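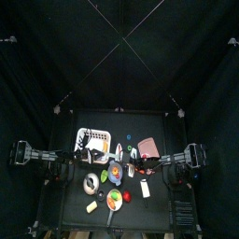
Eliécer Escobar wants to talk about the river first. Always the river. We're in the back of the print shop on a Friday, 7:40 in the morning, he has a delivery at nine and keeps checking the door.

"You can't do the ferry without the river," he says. "People want the boat, the rope, the old pictures. Fine. But the Misberg moves. It moved on everybody."

Escobar has spent 21 years putting together a history of the Rivadeneyra ferry, the crossing that ran between the landing of that name and the town of Flestby on the other bank. Started in 1832, one flat boat, a rope and a mule. The mule gets a whole chapter. The book is at the printer now, his own shop, after hours, which he says is the slowest customer he's ever had.

Why the ferry? His grandfather rode it to school. Also he was laid up one winter with a bad knee and somebody lent him a box of toll books.

"I thought it'd be boring. Names and cents. Then you get a page where a man pays for himself and eleven geese. And the next week he pays for himself and no geese. So he sold them, or something happened. I was up till two."

The toll books are the heart of the thing. Thirty-nine of them, most with water damage, kept by whoever was running the boat that year. Spelling all over the place. One keeper drew a little fish in the margin on days he didn't feel like writing. Escobar has a theory about the fish, that it meant the water was too high to cross, but he dropped it from the book when the dates wouldn't line up with the flood years.

"I loved that theory. It's a good theory! It's just wrong."

Nilton Carhuamaca comes in around here with coffee and a roll of maps under his arm. He drew the maps. Retired surveyor, quieter than Escobar, stands the whole time. He walked both banks last March looking for the landing on the Flestby side, which isn't where the marker is.

"The marker is by the parking lot," Carhuamaca says. "It's a good place for a marker. The landing was upstream, past the Ivov farm. There's a cut in the bank and iron in the mud."

How far upstream? He unrolls a map and puts his thumb on it. Long way. A good part of what was river then is soybeans now.

I ask if the town will move the marker. Escobar laughs. Carhuamaca doesn't.

"I wrote them a letter," Carhuamaca says.

And?

"I wrote them 2 letters."

Back to the boat. There were several over the years, each one a bit wider than the last, because wagons got wider and then there were cars. The rope turned to steel cable. The last keeper, a woman named in the books only as Mrs. Ivov, ran it alone for six seasons and took eggs as payment, which the county did not like. Escobar found the county's complaint before he found her answer. Her answer is one line long and he's saving it for the book, won't tell me, I tried twice.

The bridge ended it. Everybody says so and the two of them mostly agree, but Escobar thinks the ferry was going under anyway. Fares had been flat for years. The last toll book has whole weeks with nothing in it but the weather.

"'Cold. Wind.' Then 'Cold.' Then just the date," he says. "That's somebody sitting in a shed waiting for the bell to ring."

There was a bell on each side. You rang and the boat came over. The Rivadeneyra bell is at the school, painted green for some reason. The Flestby bell is missing. Escobar has followed up on four rumors, including one that sent him under a porch with a flashlight. It was a dinner bell.

So is he still looking?

"If it turns up after the book's out I'll be so mad," he says. Then, "No. I'd go get it. I'd go get it tonight."

Delivery truck pulls in, early. He's up and talking to the driver thruogh the window before I get my next question out. Carhuamaca rolls the maps back up, one at a time, and asks me if I have a car. He'd like to show me the iron. It's better to go before noon, he says, the ground gets soft and the Ivovs let the dogs out after lunch.

We took my car.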